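How to Fill a Fountain Pen from a Bottle
By Ileana Matei

These steps apply to a pen with a twist converter, such as the Zodetti or the Nallo.
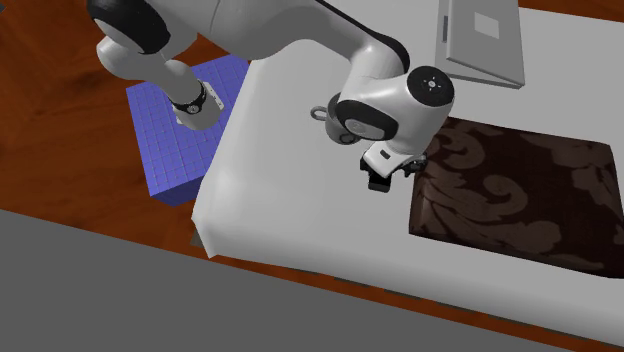

1. Unscrew the barrel and push the converter firmly onto the nib section.
2. Turn the knob counterclockwise until the piston is fully down.
3. Lower the nib into the ink until the breather hole is covered - a half-covered nib draws air.
4. Turn the knob clockwise slowly, then wait 11 seconds before lifting the pen.
5. Release 2 drops back into the bottle and turn the knob clockwise to the stop.
6. Wipe the nib and the grip with a lint-free cloth.

If the pen skips, store it nib down for 60 minutes and try again. Flush with cool water every 4 weeks, or whenever you change colors. Do not use drawing ink; it dries in the feed.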